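Mirley Towel Demonstrations, release 3

Contents

Teleoperated and hand-guided demonstrations of a single robot arm handling one towel on a felt-covered table. The set holds 1940 episodes. Each episode has the operator's commands, the joint positions of the arm, the gripper opening and video from a fixed camera. Release 3 replaces release 2 in full. Do not merge the two, as the gripper opening is scaled differently.

Tasks

flatten – the towel starts crumpled and should end with all four corners visible
fold_half – the towel starts flat and is folded once
drag – the towel is moved to a target area, any shape allowed

The task name is stored per episode under "task". Flatten is by far the largest group and the one with the most failed attempts.

How the demonstrations were recorded

Most episodes were driven by remote control with the Pretorius leader arm. The operator stands to the side of the table and moves the leader, and the follower copies it with a short delay. The remaining 300 episodes were taught by hand: the operator holds the wrist and leads the arm through the motion with the motors in compliance mode. Hand-guided episodes are marked mode=kin, remote ones mode=tele. 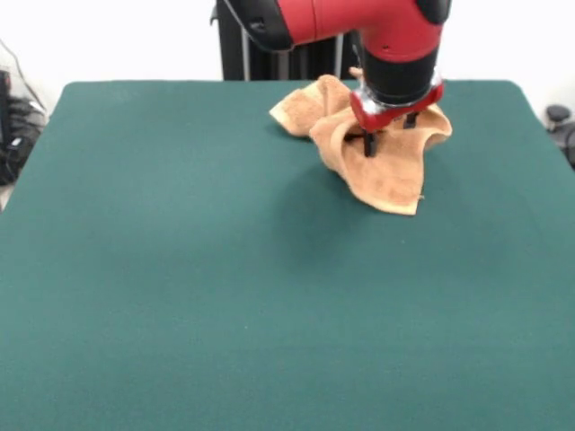 Before a flatten episode the towel is picked up near the middle, lifted and dropped, so the starting shape differs every time. This reset is not part of the recording. Operators were told to take hold of a single layer where they could find one, and to open the gripper fully before trying again. They did not always do so, and double-layer grasps are common in the earlier sessions.

Labels

"success" is set by the operator at the end of the episode and was checked a second time from video. Where the two disagreed, the value is null. There are 42 such episodes, nearly all of them fold_half. Failed episodes are kept.

Known problems

Command and video timestamps come from different clocks. The offset is corrected per session, but a drift of a frame or two remains in long episodes.

Fingertip contact with the felt shows up as a short spike in the wrist current. It is easy to mistake for a grasp.

In mode=kin the operator's hands and forearms cover part of the towel. We do not recommend training on these images without masking. The joint data is fine.

Sessions from April have no gripper current. The field is present and filled with zeros.

Loading

Episodes are stored one per folder. The Prerier reader opens them directly; for anything else, start from meta.json, which lists the arrays and their units. Angles are in radians, gripper opening is 0 (closed) to 1 (open).

Splits are by session and are listed in splits.txt. Please keep to them – episodes from one session look very much alike, and a random split gives scores that are too high.

Contact and changes

Maintained by Milagros Tiongson at Ustetow. Send label corrections with the episode number and the task name.

Last change Jun 9, 2024: fixed swapped units in the drag metadata.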